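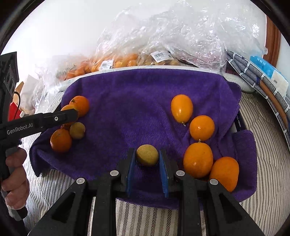 Ticket 33
Subject: Lint on fruit, possible color transfer to table cloth
Product: Kidinard terry towel, purple, quantity 2
Opened by: Estela Fuentealba
Handled by: Vicente Villalba, Driltgate customer support
Status: Closed

Estela Fuentealba, 9:10 a.m.
I bought two of the Kidinard terry towels in purple at your Escobar store in February. I use one of them for fruit. I wash small oranges and other citrus in the sink and put them on the towel to dry before they go in the bowl. The fruit comes off with purple fuzz on it. It is worst around the stems, and it also sticks to the fruit with rougher skin. On the shiny ones I can wipe it off.
The second question is about color. The towel goes on top of a striped Gesteo cloth, also from you, in cream, beige, gray and black. Last week one of the cream stripes looked pinkish after the towel had been sitting on it wet. I don't know if that came from the towel. I would like to know how to stop the lint and whether the cloth can be saved.

Vicente Villalba, 9:42 a.m.
Thank you for writing. A few questions so I can sort this out.
Has the towel been washed, and how many times?
What detergent do you use, and do you use fabric softener?
Do you put it in the dryer?
Is the lint the same on both towels?
For the cloth, has it been washed since you saw the pink?

Estela Fuentealba, 10:15 a.m.
Washed once, warm, with a load of other towels. Regular liquid detergent and softener. I hung it up, no dryer. I haven't opened the second towel yet so I can't compare. The cloth has not been washed. I left it alone because I was afraid of setting the stain.

Vicente Villalba, 10:31 a.m.
Leaving the cloth alone was the right call. Please keep it away from the dryer and the iron for now.
The Kidinard has a long loop and sheds for the first few washes. Softener coats the loops and keeps the loose fiber in place until something damp pulls it out, so I would stop using it on this towel. Please try this:
1. Wash the towel by itself in cold water with half the usual detergent and no softener.
2. Run a second rinse.
3. Tumble dry on low for 20 minutes, then take it out and clean the lint screen.
4. Put it back in until it is dry and shake it outside.
Then do a color check. Wet a corner of the towel, fold a white paper towel around it and press hard for a minute. Tell me if any purple comes off.

Estela Fuentealba, 4:50 p.m.
Did all of it. The lint screen was completely covered after the first 20 minutes. After the second part there was less, maybe a third of that. The paper towel came away with a faint purple mark, very light.
I put some oranges on it again. Less fuzz than before but I still found it on the stem ends.

Vicente Villalba, 5:12 p.m.
The lint is going the right way. A faint mark on the paper means there is still some loose dye, and a wet towel left on the cloth for a few hours could leave enough to see on a light stripe. Please repeat the same wash on the towel. Until the paper stays white, put a tray or a rack between the towel and the cloth, or use the towel on the counter.
For the cloth:
1. Fill a basin with cool water and add the amount of oxygen bleach listed on its package for colored fabrics. Do not use chlorine bleach.
2. Test a drop on the back of one of the black stripes, wait, and blot. If color comes off, stop and write to me.
3. If the test is clean, soak the cloth for 2 hours.
4. Rinse cold and lay it flat. Look at it in daylight once it is dry.
If the fruit is damp, roll it on a paper towel first. Terry gives up more fiber to a wet surface. A flat weave kitchen towel will always leave less on fruit, and I would use one for anything you eat with the peel on.

Estela Fuentealba, next day, 11:05 a.m.
Towel washed again, paper towel stayed white. Tested the cloth on the back, no black came off. Soaked it 2 hours. It is still damp but I can't find the pink anymore. I'll check again when it dries.
Can I return the towel I haven't opened?

Vicente Villalba, 11:20 a.m.
Yes. Bring it to the Escobar store with the receipt, or I can send a label. If you keep it, wash it twice the same way before first use.
I have added a note to the Kidinard care page asking for the washing card to mention dark colors on light fabric.

Estela Fuentealba, 3:35 p.m.
Cloth is dry, pink is gone, stripes look normal. I will return the unopened one at the store and keep the other for hands. I bought a flat cotton one for the fruit. You can close this.

Resolution notes (V. Villalba)
Cause, lint: long loop terry, softener used in first wash.
Cause, color: loose dye, towel left wet on light stripes. Probable, cloth not tested before soak.
Fix: two cold washes alone, no softener, low tumble dry. Oxygen bleach soak for Gesteo cloth.
Return authorized: 1 unit, unopened.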